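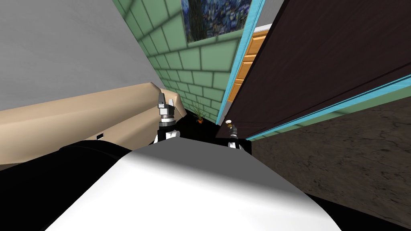
Threads > Community > Veterans Support

1/ Our winter supper for veterans in Kidden was last evening, and I am still tired, but in a good way.

2/ We sold 900 tickets. The money goes to the Letari fund, which pays the bus fares of veterans who must travel to the clinic in Nolten.

3/ Until now the fund paid 4 trips a month for each person. From January we would like to pay more - the board will decide it.

4/ If you left a grey scarf at the Rusu hall, please write to me.

5/ One question I received many times: yes, families of veterans can also ask for help with fares. The form is the same.

Last updated: 20:15

Recent threads
How to fill in the Letari fare form
New opening hours at the Nolten clinic
Kidden choir looks for basses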